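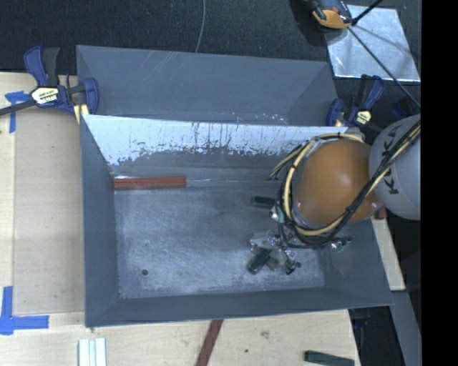
The Kekasix picking kit is sold to small shops that want an arm to empty a parts bin without a person standing over it. I bought one in January for our shop, where we make wooden toys and small fixtures, and it has been running most days since then. The sales page shows clean foam trays and parts in neat rows. Our work is a deep gray metal bin with sloping sides and a few colored blocks on a scuffed floor, one of them lying tight along the seam at the back. Blocks like that are what I judge it on.

Out in the open part of the bin it does well. It finds a block, closes on it and sets it down where it should go. In a run of 1000 picks last month it missed 40, and nearly all of those were blocks flat against a wall or in a corner. When it can't get a grip it tries again from the same angle, which wastes time. Arne Hagedorn at Mühlbauer, who sold us the kit, sent a settings file that has it come in from the side. That helped with the walls. Corners are still poor.

Mounting: the kit comes with no bin holder. Use bar clamps with pads and check them every Tuesday or whatever day suits you. A bin that shifts a little throws off every pick after it.

Cables: too many on the outside of the arm for my taste. Plan the route before you tighten anything. I had to redo mine.

Software: setup took 20 minutes, plus a second evening for the camera. The manual is thin on the camera part.

I also tried the Metard gripper, which costs less and fits the same arm. It dropped more blocks and I sent it back.

The kit was 3000 dollars without the arm. For one bin of mixed blocks it is slower than a teenager with two hands, but it will go on through lunch. My wife asked if it could sort laundry. No. Cloth is well past what this one can do, and I would not buy it for the house. For a shop with hard parts and some patience, four stars out of five.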